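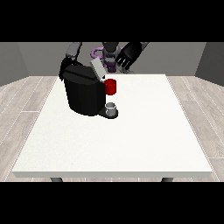
Coffee task in the simulator, red mug at the side of the machine, small cup on the drip tray.

Cliltevgate Demonstration Data Group
Minutes of the June working meeting

Present: data collection, simulation, training, and operator leads. Bautista site joined by phone.
Apologies: hardware lead.
The meeting opened at 9:30 a.m.

1. Minutes of the last meeting
Accepted with one correction. Under item 4, "discarded" should read "set aside for review." The set-aside episodes are still on the Falta server.

2. Coffee task, progress
The simulation lead reported that the current batch is under way. Operators drive the simulated robot by remote control and each completed attempt is saved as one episode. Of the 18 operator sessions planned, 9 are finished. The remaining sessions will be split between the main office and Bautista.

The training lead asked for more variety in starting positions. In the episodes delivered so far the coffee machine stands on the far half of the table, left of center, and the policy may learn that spot instead of learning to look for the machine. It was agreed to move the machine within a small area at reset. The front half of the table stays clear for now.

There was a longer discussion about whether the mug color should also change. The training lead was in favor. The simulation lead said that changing position and color in the same batch would make it hard to tell which one helped. Agreed to change position first and take up color at the next meeting.

3. What counts as a good episode
Operators have been marking success differently. At Bautista an episode is marked good when the mug is let go. At the main office the operator waits until the arms are back at rest. This gives two sets of endings, and the training lead said the clips are hard to mix.

Agreed: the episode ends when both arms are at rest. Bautista will go back over its own episodes. Any that stop early will be labeled "short" and kept out of the training set, but not deleted.

Failed grasps followed by a recovery are to be kept. The operator lead asked whether this applies no matter how many tries it takes. After discussion the limit was set at 3 tries. Past that, the operator resets and starts over.

4. Operator comfort and session length
The operator lead said that quality drops toward the end of long sessions, and that finger control on the hand is the first thing to go. Pauses show up in the recordings as long stretches with no motion. A break of 10 minutes will be added at the midpoint of each session. The recorder should be stopped during the break. Last month it was left running twice.

Bautista asked for a second view of the back of the table. Operators there find it hard to judge depth when the hand is behind the machine. The simulation lead will add a view for the operator only. It will not be saved with the episodes, as the training setup expects the existing views.

5. Brasholm format
The new Brasholm export was tried on a small set of episodes. Arm positions came through correctly. Finger positions were in the wrong order for one hand. The simulation lead has found the cause and expects to have it fixed before the next upload. Until then everything goes out in the old format.

Bautista asked if episodes already converted need to be sent again. Yes, all of them.

6. Storage
Falta is getting full. No one is to delete anything without asking the data collection lead. A request for more space has gone in. Replays can be made again from the saved states, so rendered video from the first trial batch may be moved off first.

7. Other business
The task sheet given to new operators still shows the old button layout. The operator lead will replace it.
The shared calendar has been double-booked for the afternoon control station. Please put the site name in the booking.

Actions
Simulation lead: position changes at reset, operator view, fix for the Brasholm export.
Operator lead: break added to session plan, new task sheet.
Bautista: relabel short episodes, resend converted files after the fix.
Data collection lead: follow up on storage, write up the episode ending rule and send it to both sites.
Training lead: short note on mug color for the next meeting.

The meeting closed at 10:50 a.m.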